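**Insaurralde to Open Fakside Folding Room to Outside Textile Suppliers**

FAKSIDE, Saturday, February 18, 2023 -- Insaurralde, the textile sorting and presentation company, will accept soft goods from outside suppliers at its Fakside folding room starting in August. The room has handled only the company's own Pivora line of light garments and household cloths until now.

The service covers unfolding, inspection, flattening, folding and stacking. Items are worked one at a time on plain white tables, with the fabric laid directly on the surface and no mat or board under it. A matte white top gives enough contrast for pale greens and blues, and creases can be read under ordinary overhead light.

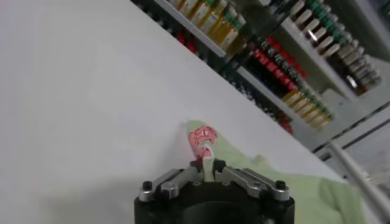
Suppliers may send items with tags, printed patches and sewn-on trim in place. Trim stays on the item during folding. Items with buttons are folded with the buttons facing up, so that the load of the stack does not press them into the layer below.

Each lot is limited to 455 pieces and must be separated by fabric weight before delivery. Mixed lots will be accepted but take 3 additional working days. Lots may be delivered in soft bags or in cartons. Compressed or vacuum-packed goods must be opened by the supplier at least 8 hours before intake -- the fabric needs that time to recover before it can be measured.
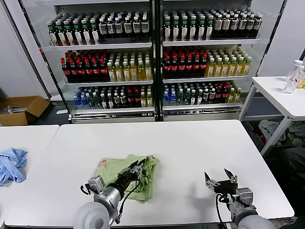 The starting condition of every piece is recorded as flat, creased or bunched. Bunched pieces are opened from the nearest free corner and spread toward the bare side of the table. The long creases are then worked out along their own direction, and the first fold is made parallel to the longest straight edge.

"A crumpled cloth is the normal case for us," said Araceli Cuesta, operations manager at Insaurralde. "The price list assumes it. Suppliers do not need to press anything before they ship it to Fakside." 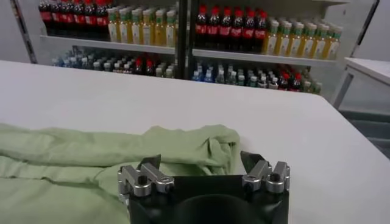 Finished stacks are checked for height and edge alignment. The permitted offset between the top and bottom piece is 5 millimeters. Stacks outside that limit are refolded at no charge. Results are logged in Stuvia, the company's lot-tracking software, and suppliers receive a copy with the return shipment.

The folding room shares its floor with a refrigerated drinks display, and the tables stand in front of it. Food-contact textiles are not included in the service. 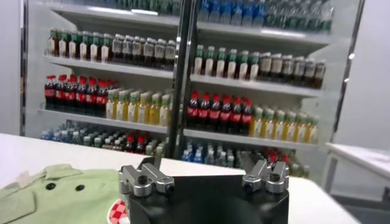 *Light green item with two round black buttons and a checkered patch, on a white table at Fakside.*

Price lists and intake forms are available from the Insaurralde operations office on request. Applications for August lots should state the fabric weight, the number of pieces and the preferred fold.

**Media contact:** Araceli Cuesta, Insaurralde, Fakside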